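The Second Mug

by Muireann Keane
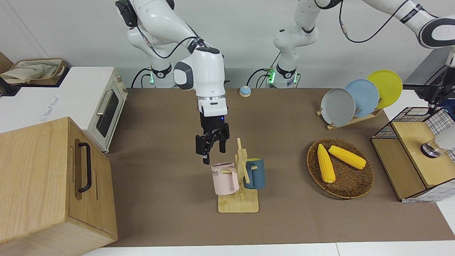
The bench at Varncombe, both arms up, two mugs on the tree.

Gearóid wanted to start with the plates. Úna said mugs, and it was her shop, so they started with mugs.

The shop was the back half of a former shoe store in Varncombe. She had rented it for 7 years and shared it with whoever paid for a key. Gearóid had a key. He had put most of a winter into the arms, first the bases, then the wiring, then the program, which was now 1166 lines long and had a section near the middle that he did not like to open.

"Read me what it's supposed to do," Úna said.

"Come down over the tree. Find the pink one. Close on the handle, lift, back out, set it on the mat."

"And the other arm?"

"The other arm waits."

She pulled a stool over and sat with her elbows on her knees. The rings on the bases were green. The right arm had its gripper open, pointing down beside the mug tree.

"What's the bell for?" she asked.

"It rings the bell when it's finished."

"Did I ask for that?"

"No. Rónán did."

Rónán was her grandson. He was nine, and he had been told he could come by after school if the thing ever worked. He had sent over a list. The bell was first on it. The corn was on it too, under a heading that said LUNCH.

Gearóid pressed the key. The arm went down an inch and stopped.

He looked at the screen. It said the wrist had reached its limit, and he knew it hadn't. He typed for a while. Úna got up, filled the kettle at the sink, and came back.

"My husband hung that pink one with the handle out," she said. "Always. I turn them in."

Gearóid stopped typing. He had taught the arm in July, with the mugs the way he'd found them that day. He had never thought about who hung them up.

"Which way were they in July?" he said.

"He was still doing the dishes in July."

He scrolled up to the middle section and opened it. The approach was written for a handle on the outside. He could reach over and turn the mug around, and it would take him a second. He put his hand out toward it and then put it back on the keyboard.

"It'll be over 300 lines to change," he said.

"I'm not going anywhere."

The kettle clicked off. She made the tea in two paper cups, set one by his elbow, and sat down again to wait.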